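Subject: Re: Shelf lining and dry goods, Trusthorpe pantry

On Tuesday the Wornthorpe house wrote:

> Please confirm whether the pantry shelves have been relined, and where the pasta is now to be kept. Our own order allows up to 200 packets per term.

Members are advised that the shelf at Trusthorpe is now lined with the botanical contact paper. The two-tier rack stays in place -- its lower board shows some yellowing and should be wiped down before further use. Pasta is to be kept beside the rack. Requests for lining paper should quote reference 3569.
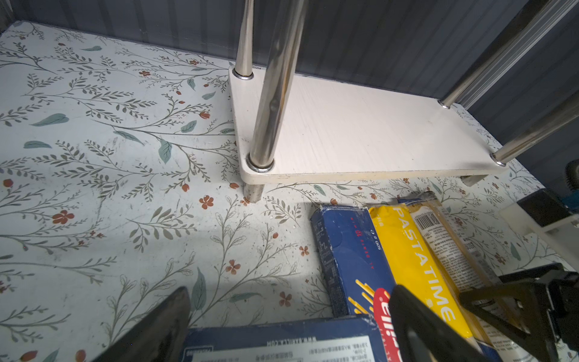
Trusthorpe pantry: lined shelf, white rack and pasta packages.

Household Office, Trusthorpe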